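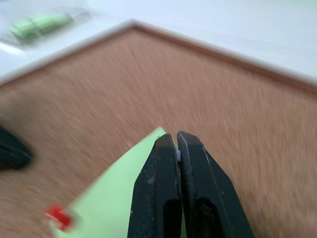 Facilities > Fixtures and fittings > Noticeboards

Ticket 195: Notices will not stay up
Site: Tevia House, room 123
Raised by: Fasil Sisay
Priority: Low (raised by me as Medium, lowered within the hour)
Status: Closed, monitoring

Problem as reported

Paper put on the big brown board in 123 does not stay on the big brown board in 123. It goes up straight, everyone admires it, and by morning it is on the carpet or hanging at an angle that makes the kitchen rota look like modern art. The pale green sheet is the worst offender. It has been rehung more often than it has been read.

I have ticked "Other" under Cause because the form offers me Leak, Electrical, Pest and Other.

Log

09:10, Fasil Sisay
Ticket opened. I should say that the board is old and came with the room. It is either cork or one of those fabric-covered affairs with a fine grain that would like to be taken for cork. There is no label on the front and it's screwed to the wall, so I can't look at the back.

09:55, Facilities desk
Thank you for your ticket. Have you tried using more pins?

10:02, Fasil Sisay
Yes.

10:40, Facilities desk
Please confirm the make of the board so we can look up the recommended fixing.

11:15, Fasil Sisay
See my note at 09:10 regarding the lack of a label. The asset list in Ovirex says "Maeng wall unit, brown", but the same list says we have a piano, so I wouldn't lean on it. Attempted fixes so far:

Pluvetti putty. Holds beautifully to the paper. Has no interest at all in the board. Came away bringing a good deal of brown fluff with it and now can't be used on anything else either.

Sticky tape. Same result, quicker.

Flat brass drawing pins. Went in with a nice crunch and held until the door was shut by somebody in a hurry. The points are very short. My guess is that there's a soft layer on top and something much harder behind it, and the brass ones never get far enough in to have an opinion.

Staples. Held. Also could not be got out again without a butter knife, and took the corner off the car park notice.

13:30, Facilities desk
Please stop using staples.

13:34, Fasil Sisay
Gladly.

14:20, Fasil Sisay
Progress of a kind. Found a tub of the coloured ones with proper plastic heads at the back of the stationery cupboard, under the 3 hole punches that don't punch. The points are noticeably longer. Put a strip of scrap paper up with 2 of them and slammed the door on purpose. It stayed. Slammed it again for the sake of science and was asked by accounts to stop.

15:05, Facilities desk
Can you advise whether the problem is with the board or with the door?

15:12, Fasil Sisay
Both, I think, but I'd settle for fixing the one. The closer on that door has been reported before, on a ticket which was closed as a duplicate of itself.

Next day, 08:50, Fasil Sisay
Scrap strip still up. Moved on to real notices. What I've learned, for whoever inherits this board:

Pin at the top corners first and well in from the edge of the paper. We had been putting a single one right on the margin, where the sheet swings about and slowly tears itself free.

Push until the head touches the paper. If it stops short, you've found a hard patch; shift it a finger's width and try again.

Lean in straight. Going in at a slant feels stronger and is a lie.

Thin paper curls towards the radiator whatever you do. The green stock is thin. I've asked for the next rota to be done on card and been told there is plenty of green left.

11:20, Facilities desk
We are pleased to hear the issue is resolved. Would you like the board replaced?

11:26, Fasil Sisay
What with?

14:45, Facilities desk
The standard replacement is a magnetic whiteboard.

14:51, Fasil Sisay
No thank you. We have no magnets, and I can see that becoming its own ticket.

Resolution

Short brass pins withdrawn from room 123 and sent upstairs, where the boards are softer. Long ones to be reordered with the July stationery. Putty binned. Door closer passed to maintenance under a separate reference, which I haven't been given.

Please reopen this ticket if the rota is found on the floor. Please also put the rota back up.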